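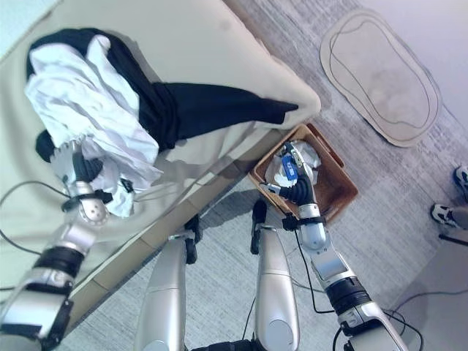
Vellora shows its laundry robot to Gornport, with a person standing by

GORNPORT, 5 December 2025 - Vellora opened its doors to the public for an afternoon and let people watch a robot sort clothes. By the company's own tally 304 people signed in. Most of them saw the machine pick up a shirt. Fewer saw it put one down where it was supposed to go.

The company, which moved into the old net store on the harbor side in May, has been promising a household helper for as long as it has been in town. The open day was the first chance for neighbors to see what goes on behind the blinds. Visitors went through in groups of 12 and each group got one demonstration, plus a talk, plus coffee.

The demonstration area was made up like part of a home. The robot works with two arms, each ending in a gripper, and clothes and a wicker-style basket were within its reach. A white shirt lay on a dark navy garment, both of them in the kind of heap anyone with teenagers will know. The task, as it was explained to us, was to clear the heap and tidy the basket. No washing is involved, no drying and no ironing. Folding is "on the road map," a phrase we heard four times before the coffee.

In the session this reporter attended, the left gripper took hold of the white shirt quickly and, it must be said, neatly. Then it waited. The right arm had business of its own in the basket, where there was crumpled white tissue paper and a blue item to be dealt with. Handling two things at once is what Vellora says sets its machine apart. On the day, the two arms mostly took turns, and when both moved together they moved slowly enough that a child in the front row asked if it was finished.

It wasn't. The shirt came up with the sleeve of the navy garment along with it, went back down, and was picked up again. A staff member stepped in once to straighten things out. The whole job took just over nine minutes. A retired fish buyer standing next to me said he could have done it while looking for his glasses.

How much of this the robot does by itself is the question, and it was not easy to get a straight reply. The talk used the word "autonomous" freely. The printed handout used "assisted autonomy," in smaller type. When pressed, Gunnel Skjelbred, who runs the demonstration program for Vellora, agreed that an operator can take over the arms at any time, and that this had happened "now and then" during the afternoon. She did not have a figure for how often.

"People want to see it work, and we want them to see it work, so if it gets stuck we help it along," Skjelbred said. "That's how it learns, too. Every time we help, that goes into the next version."

Asked whether visitors were told when the operator had taken over, she said the groups were free to ask. In our group somebody did ask, and was told that the last part had been "a mix."

That seems a thin way to run a public showing. There is nothing shameful about a person guiding a robot. Plenty of firms work this way, and the recordings may well be useful. But people who give up an afternoon to judge a machine ought to know which minutes belong to the machine. A lamp that changes color when the operator steps in would do it. Skjelbred said she would pass the idea on.

The figure Vellora would rather talk about is 411. That is the number of practice runs the company says its robot has made with clothing since it came to Gornport. It sounds like a lot until you ask what counts as a run. According to Skjelbred, a run begins when the robot reaches for an item and ends when it lets go, wherever that may be. A shirt dropped on the carpet is a run. So is a shirt put back on the pile it came from. The company tracks successes separately but did not bring that sheet.

Nor was there a price. The handout says "comparable to a small car," and the talk said that the first homes would be served under a monthly plan. Thirty households are to take part in a trial, all of them in Eide and Narkedden, where Vellora says it has "strong interest." Nobody from either place spoke at the event. The trial was first announced for this past May. The company now says "when it's ready," and on this point at least I am inclined to take it at its word.

Some of the doubts raised in the question period were practical ones. A woman from Narkedden wanted to know about stairs. The robot doesn't do stairs. A man asked what happens with a cat in the pile, and was told there is a stop button and that the arms are built to give way when they meet something soft. He pointed out that the shirt is soft. The answer to that got rather technical and I won't try to repeat it.

Others asked about noise, about buttons, about wool. Black socks on a dark cover are hard for it, we were told, and so are bra straps and anything with a drawstring. White on navy, such as we had been looking at, is one of the easier cases.

I also asked about the cables. There were black ones along the arms and across the carpet, and a household with small children would have to think about where they go. Skjelbred said the version meant for homes will have fewer of them. She could not say how many fewer, or whether that version has been built.

Then there is the matter of privacy. A machine that sorts your laundry has to look at your laundry, and at whatever else is in the room. The handout gives this two sentences. Pictures are "handled with care" and kept "as long as needed for improvement." Who decides what is needed was not covered. If operators are going to take over in people's homes the way they did at the open day, then somebody at the harbor will be looking into bedrooms in Eide, and those 30 households should have that in writing before anything is plugged in. Skjelbred said an agreement is being drafted.

To be fair to Vellora, the staff were friendly and did not hide from hard questions, even when they lacked answers. And there were moments that drew real interest. Cloth is difficult stuff for a robot. It has no fixed shape, it catches on itself, and a wrinkled shirt looks different every time it is dropped. Watching black fingers close on a bunch of white fabric and hold on to it, you could see that a good deal of work had gone into getting even that far. Several of the younger visitors stayed for a second showing. One student from the technical school told me it was the best thing she had seen all year, and she had plainly been looking more closely than I had.

The town has a stake in this as well. Vellora pays reduced rent on the net store, an arrangement that comes up for review in May. The case for it was jobs. The company talked then of 53 positions within three years. It would not give its present headcount at the open day, but the staff list pinned up by the coat hooks ran to 17 names, and two of those were marked as on loan from elsewhere.

Skjelbred said hiring depends on the trial, and the trial depends on the robot. "We are where we should be," she said. "A year ago it couldn't find the edge of a towel."

Visitors were handed a feedback card on the way out. It asked, on a scale from one to five, how excited they were about having a robot in the home. There was no box for people who weren't, although the woman from Narkedden drew one in and ticked it.

Vellora plans another open day in the spring. The company says it hopes to show folding by then - towels first, shirts later. Sign-up is through the front desk at the net store, and groups will again be limited to 12. Anyone going may want to ask, before the arms start moving, who is driving.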